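Re: [parry-hall] Sweeping the tile floor in the back room

From: Heikki Räsänen
To: parry-hall list
Date: December 13, 2022

Hi all,

Sorry for the slow answer, I was up in Brarnville with my sister and only read mail on my phone, and I refuse to type anything longer than a grocery order on that thing. I'll put my answers under the old message so we can see what I'm talking about.

> I have the back room on the chore sheet for the first time this month
> and I'd like to hear how other people do it. The tile is very shiny
> and shows everything. I swept it twice last time and when the lights
> went on in the evening it looked like I had never been there.
>
> A few questions. Is it better to use the big push broom or the small
> brush and pan? What do you do about all the cords? And is it OK to
> mop right after, or should the floor be left alone for a while? I also
> can't get the last line of dust into the pan, it just slides under
> the lip and I chase it across the room.
>
> Also, could we buy a vacuum? There is still money in the supplies
> envelope.

Oh, I know that floor. I've had it on my sheet on and off since we moved in, and the first winter I was ready to lay a carpet over the whole thing. Glossy cream tile is about the worst color and finish you could pick for a room people walk through in their boots. Dark crumbs show, hair shows, and the gray fluff that comes out from behind things shows best of all. But it does come clean, and pretty fast once you have a system, so let me tell you mine and then the others can tell me what's wrong with it (I'm looking forward to that part).

Push broom or small brush: both, in that order. I use the push broom down the middle where it's open and keep it well away from the walls. The push broom is hopeless near furniture legs. It's too wide, it bumps, and every bump flicks a little puff of dust back over what you just did. So I take it down the open part in long slow strokes, all the same way, toward the door. Slow is the thing! When I'm in a hurry I get dust in the air, and it comes down again about the time I've put my coat on. I'm pretty sure that's what happened to you with the evening lights.

Then I switch to the brush on the long handle for the edges. We have two of those in the closet and they're not the same. One is an Onus brush with stiff bristles that I bought myself, and it's good on the rough concrete by the side door and awful on tile, because it throws stuff. The soft one is the one you want. If the bristles have gone flat on one side, turn it around and use the other side. I do wash it now and then, in a bucket with a drop of dish soap, and hang it up with the bristles down so the water doesn't sit in the head. Please don't stand it on its bristles in the corner. I keep finding it like that and I'm not going to say who I think it is.

About the cords. I don't have a good answer, only the one I use. Before I sweep, I go along the wall and pick up the loose ones and lay them over whatever is close and high enough, a chair or a box lid, and then do the floor under them with the small brush, and then put them back down. I don't unplug anything. I did that once in April and it was the wrong plug and I got a phone call. The power strips I lift with one hand and brush under with the other. There's always a nest of fluff under a power strip, I don't know where it comes from – it's like they grow it. Wipe the top of the strip with a dry cloth, never a damp one.

I once looked into getting one of those long cord covers, the rubber kind that lies flat. Monurum had one in the catalog for 81 dollars, and I closed the catalog. Some hooks along the bottom of the wall would do the same for a lot less. If somebody is handy with a drill and has a free hour, I'll bring the hooks and the coffee.

The bins and containers along the side I move every time, all of them, even when it looks clean back there. It isn't clean back there. I pull them out toward the middle, brush the strip behind them, and push them back after. It adds maybe ten minutes. If you skip it one month you won't notice, and the next month you'll be sorry.

Now the line of dust, which is the part of your message I liked best, since I've chased that line across that same room myself. There are a couple of things that help. Wipe the lip of the pan first, just with your thumb, so there's no dried gunk holding it up off the floor. Press down on the grip a little so the front edge sits flat. Then short strokes toward the pan, with the brush head low, and don't lift it at the end of the stroke, because lifting is what flicks. When there's only the thin line left, move the pan back an inch or so and sweep again, and do that two or three times, turning the pan a bit each time. What's left after that I pick up with a damp paper towel and call it finished. My mother used to wet the edge of a newspaper and stick it to the floor and sweep onto that. It works too, if you still get a newspaper.

And get the big pieces first! Bits of paper, plastic, staples, whatever is lying about. If you leave a piece of plastic in front of the pan it rides along in front of the brush and keeps everything else from going in. I do one round with only the big stuff, empty the pan, and then go back for the dust. It sounds like double work but it's quicker. 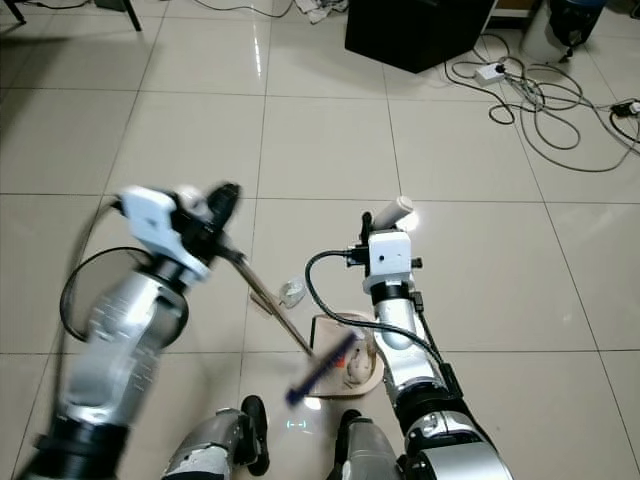
Photo: back room floor, from the list's picture folder

The little crumpled bit in the pan is what I mean by big stuff, and so is the clear plastic piece on the tile just behind it. I'd go around and get that one before doing anything finer. And you can see the cords I've been complaining about, all over the floor up by the power strips. With that tangle I'd start at the far wall and work away from it, so you're not pulling fluff out of the cords and onto the part you've finished.

On mopping: I wait. I sweep, put everything away, have a cup of something, and mop after that, so whatever was in the air has had time to land. Half an hour is plenty. If you mop right away you get those faint gray streaks when it dries, and on shiny tile they look worse than the dust did. Use hardly any soap. I measure out one capful for the bucket, and even that may be too much. Wring the mop until your hands hurt, and stay a good arm's length from the power strips. I do that part with a cloth on my knees.

The grout lines are another subject. They're thin, luckily, so they don't hold much, but by spring they go a bit dark near the door. I do those once a year with an old toothbrush and baking soda, and it's a dull job and I put the radio on. If anyone wants to join me next time, you're very welcome, I have more toothbrushes.

As for the vacuum, I'm in two minds. There's 200 dollars in the envelope, I checked last week, and a decent one would eat nearly all of it. We also still need trash bags, and the mop head is on its last legs (a new one is 20 dollars with the handle, and the handle is fine, so it annoys me to buy it). A vacuum is great on rugs, but on that tile the cheap ones blow air out the back and send the dust sailing. My neighbor has one that does this and we've both stood there and watched it. If we do buy one, I'd like it to have a soft floor head and a hose long enough to get behind the bins. I could be talked into it. Does anyone have an old one in the garage they'd lend us for a month so we can try it first?

One more thing while I'm at it, the closet. The lock code is 2672 again, it got changed back, so ignore what I wrote in the fall. The pans hang on the left and the brushes on the right, and the bucket goes on the floor upside down. I found it right side up with water in it when I got back and the water had been there a while.

I've got the front room and the stairs this month, so if you want to swap a turn or do the back room together, just write. I'm there most mornings before ten.

Heikki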